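From: Ainhoa Toledo
To: Tellham Tableware list
Subject: Re: [tellham-tableware] Stands and racks for colored plates

Waltraud Camenzind wrote:
> I have 19 side plates in four colors and want to get them out of the
> stack in the cupboard. The bottom ones have dull rings on them from
> the foot of the plate above. Does anyone here use a clear stand or
> rack, and does it mark the rim? I looked at the Brustix one but it is
> wire all the way around and I don't want metal touching the glaze.
> Also, do you store the matte ones separately from the shiny ones?
>
> Waltraud

Waltraud,

I went through this last July when we cleared out the dining room. We had felt circles between the plates before that. They work, but they collect crumbs and you have to put every one of them back after each wash, and in our house that lasted two weeks.

I now use clear holders on short metal legs. They came in a box of odds and ends from Florencio Herrero when he closed his shop, so I can't tell you the maker. The plate rests on the clear part and the metal stays underneath. I have not found any marks on the rims so far. I wipe the holders with a damp cloth and no cleaner. Spray cleaner left one of them cloudy, and it has stayed that way.
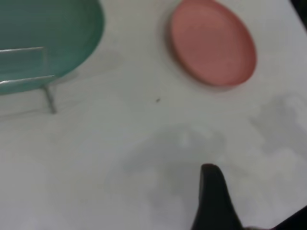

On the matte question, I keep them apart. Matte glaze picks up gray marks from cutlery and from the feet of other plates, and those are harder to get off than the rings you describe. A paste of baking soda and water takes off most of them if you rub lightly with a soft cloth. The matte ones get the holders and the shiny ones can stay in a short stack. My green plate sits tilted in its holder, and you can still see the color through the clear part, so I don't feel I am hiding it. The pink ones I mostly leave flat on the table, as they are in use every day anyway.

Two things to check before you buy. Measure how deep your shelf is, as a tilted plate takes up more room front to back than you expect. I had to move one shelf up a notch. Also look at the ends of the legs. Mine are rounded and slide on a smooth top if you bump them, so on a painted shelf I would put a strip of liner under them. Maarten Jacobs wrote to the list about cork liner a while ago – it should be in the archive under Flostska, which is the name of the dinner set he was asking about.

For the dull rings, try the baking soda first on the worst plate and leave the others until you see how it goes. If the ring catches your fingernail it is a scratch in the glaze and won't come out.

If you end up with more holders than you need, Daryna Nazarenko was looking for four – small ones, for saucers.

Ainhoa

_______________________________________________
Tellham Tableware mailing list
To leave the list, send a message with "unsubscribe" in the subject line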